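Forums > Arms and Grippers > Simulation and Control > Wrist camera or fixed camera for door handles?

onazir_b
I'm comparing two camera set-ups for a door opening task in simulation and would like a second opinion before I spend more time on it. The arm and the base stay the same. The only thing I change is where the policy gets its picture from: a camera on the wrist, or one fixed at head height on the mast. I did 500 episodes with each. Wrist got the handle in 81 per cent of them. Mast did worse overall, but its failures were much easier to understand. With the wrist view the arm sometimes stops short of the handle and just hovers.
Gripper is a two-finger parallel one from Cliltar, the model file that comes with their kit. Controller is the default position one.

pramkit
What resolution are you training at? And is the handle a lever or a pull? It matters a lot for a parallel gripper.

onazir_b
Vertical bar pull, on standoffs. Resolution is low, I kept it small so the runs would finish overnight.

Leclerc B
I would drop the wrist camera for this. We tried the same comparison at Vidal in March and the wrist view lost the handle as soon as the fingers got close, as the fingers covered it. The hovering you describe is the policy not knowing where it is any more. A mast camera at least keeps the door edge in sight for the whole approach.

nabila_ab
I don't agree with that. The wrist camera is the only one that shows the gap between the bar and the door, and with a parallel gripper you need that gap. Brock, your fingers were the wide ones, weren't they? With narrow fingers we never had the bar hidden for more than a few steps.

Leclerc B
They were wide, yes. I still think you want the door edge. Once the door starts to swing, the wrist camera sees mostly wood.

nabila_ab
Then use both. It costs you memory and not much else.

onazir_b
I can't run both at a decent batch size on this card. That's why I'm asking which one to keep.

pramkit
Before you keep or drop anything, check the controller. Hovering can also be the position controller reaching its error limit and giving up. I had that with the Pramovex arm model. The cameras were fine, the gains were too soft for the last bit of reach. Log the commanded position against the real one for a few of the failed runs. If the two don't match, it isn't a camera problem at all.

i.bouazza
Agree with pramkit. Also look at the step limit. Mine was set to 974 by whoever had the config before me and slow approaches were being counted as failures. I raised it and got several points back without touching the policy.

onazir_b
OK, I logged ten failed wrist runs last night. In seven of them commanded and real position match, so the arm is going where it is told and the policy is telling it to stop. In the other three there is a gap of up to two centimetres. So it looks like a bit of both.

Leclerc B
Seven out of ten is a camera problem.

nabila_ab
Or a training problem. How many of the training doors were already partly open at the start? If most were shut, the policy has hardly seen the handle from an angle.

onazir_b
Most were shut. I hadn't thought of that. The failed ones do lean towards doors that start ajar, I'd have to go through the log properly to say how many.

pramkit
I'd stiffen the gains first, because that takes five minutes, then redo the start angles and run both cameras again on the same seeds. Otherwise you are comparing two things at once.

onazir_b
Will do it in that order. I'm also going to turn off the random floor and wall textures for one batch and use a single room for both cameras, so that only the view changes. The room is a simple one with a panelled wooden door that starts partly open, a brown plank floor and a table on the right. I'll put the numbers up when both batches have finished, and the config with them if anyone wants to try it on a different gripper.

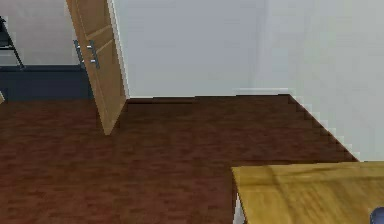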